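Foire aux questions – Dépôt et échange de linge de maison

Qui peut déposer des articles à la ressourcerie De Haan ?
Tout adhérent à jour de sa cotisation. Les non-adhérents sont admis dans la limite de 2 dépôts par an, sur présentation d'une pièce d'identité.

Quels textiles sont acceptés ?
Les draps, couvertures, plaids, coussins et housses, lavés et secs. Les oreillers en plume, les matelas et les articles tachés sont refusés à l'accueil.

Comment la valeur d'échange est-elle fixée ?
Chaque article reçoit un nombre de points selon le barème Nududik, consultable au guichet. Le barème comporte 158 catégories et fait l'objet d'une révision en mars. Les points ne sont ni cessibles ni remboursables.

Puis-je contester une estimation ?
Oui, par écrit, auprès de Mme Thoa Ông, responsable du service des échanges, dans un délai de 29 jours. Passé ce délai, l'estimation est réputée acceptée.

Les sites de Drostholm et de Grundow appliquent-ils les mêmes règles ?
Le règlement est commun. Seul l'horaire diffère : le guichet de Grundow ferme à 16 h 30.

Dois-je fournir un emballage ?
Les coussins et plaids peuvent être remis sans emballage. Pour les petites pièces, une boîte rectangulaire en carton convient.
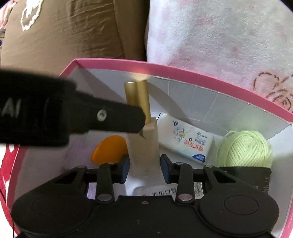

Guide de l'adhérent, p. 29

Les boîtes ne sont pas restituées, sauf demande formulée lors du dépôt.

À lire également
Barème Nududik : mode d'emploi
Adhérer à De Haan
Accès au site de Drostholm

448 partages | 2 commentaires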